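# The clear box problem

I bought my first clear plastic box in August, from a shop called Jikska that sells nothing except things to put other things in. I went in for a dish brush. I came out with a box, a leaflet, and a vague sense that my kitchen had been letting people down.

The leaflet was the interesting part. It said, in large friendly type, that you will use what you can see. It is the founding idea of a whole way of keeping house, and I have now heard it from two shops, one magazine and a cousin. Take your food and your pens and your batteries out of whatever they came in, put them in see-through containers, and line the containers up. You'll stop buying a fourth jar of cumin. You'll eat the lentils.

I have had two months with this idea and I don't think it holds up.

Start with the lentils. Mine had been in a paper bag at the back of a cabinet, where I didn't eat them. I moved them into a clear box at the front of the cabinet, where I also didn't eat them, and where I could watch myself not doing it every morning while I waited for the kettle. The reason I wasn't eating lentils was that I don't much like lentils. A clear wall does nothing about that.

Then there is what you lose. A bag of rice from the store carries the name of the rice, how long to cook it, how much water it wants and when it goes off. It is an ugly bag but it is full of information. Pour the rice into a box and all of that goes in the trash. The organizing people know this, and their answer is labels. So now you own a box whose selling point is that you can see what's in it, and you've stuck a label on the front telling you what's in it. I can tell rice from flour. What I can't do, with or without my glasses, is tell plain flour from bread flour, or powdered sugar from cornstarch, and no amount of transparency was ever going to help.

The second half of the promise is about surfaces. Once everything is boxed, the leaflet says, your counters and tables will be clear, and a clear table is a restful one. I was more open to this. I like a bare table. I've got one by the window, white and matte, bought from Dukano years before any of this started, and on a good morning with nothing on it I'll admit it does something for my mood.

But consider what happens to a table in a house where things live in boxes. To get at the pens, you fetch the box of pens. You put it on the table, take out a pen, write the check, and leave the box where it is, thinking you'll want it again soon. By evening the table that was supposed to be clear has a clear box on it. And a see-through box has an odd way of not counting. I would never leave a cardboard carton on that table for a week. It would look like a carton on a table. The plastic one sat for nine days before I noticed I'd been eating around it.

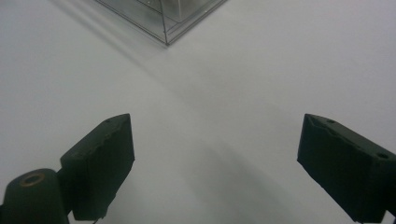 I suspect this is the real secret of the stuff. Clear plastic is clutter that has learned to be discreet. It picks up whatever color is behind it, it lets the light through, and your eye slides off it and goes on to something else. It still takes up exactly as much room as a box made of tin. Put your elbow down and you'll find out.

Now the money. A set for a modest kitchen cabinet from Iyamu – 17 pieces, lids included – costs $80. That doesn't sound wild until you ask what it replaces, and what it replaces is packaging you've already paid for, and some jam jars. I know a household that has spent $300 on the pantry alone and then had to buy a second shelf, as square boxes with thick walls don't squash up against each other the way half-empty bags do. A half-empty bag gets smaller as you use it. A half-empty box stays the size of a full one, forever, with air in it. You are storing air, and you've paid for the privilege.

They also need cleaning, more than I'd guessed. An old cookie tin can go years without anybody knowing what state it's in. A clear box shows every thumb. It shows flour dust in the corners and the faint gray scratches from the last time you wiped it with the wrong side of the sponge. Mine came out of the package looking like glass and I'd give it three weeks before it stopped. Keep it as a display case and it looks wonderful, but then it can't hold anything you use.

I want to be fair here. There are places where seeing in is worth something. Screws, for one. Buttons. Leftovers in the fridge, where the alternative is opening four lids and regretting one of them. If you have small children and a great many tiny plastic bricks, I can believe a see-through bin saves you from tipping out five others. In all these cases you have a lot of similar things and you're hunting for a particular one, and you can see it or you can't. Fine. Buy the box.

What I object to is the leap from there to the whole house. Last week I looked through the Jutska catalog, the thick one, and stopped at a clear box for holding your folded sweaters, a clear box for your handbags, and a clear box, with dividers, for your other clear boxes' lids. I've owned sweaters all my life. I have a drawer. When I want to see what's in the drawer I pull the handle, and I've never once felt that this step was slowing me down.

My own box is still around. I tried it with tea bags, then with string, then with the cables that belong to phones I no longer have. At the moment it's empty, and I have been back to Jikska only once, for the dish brush, which they were out of. They offered me something to keep it in.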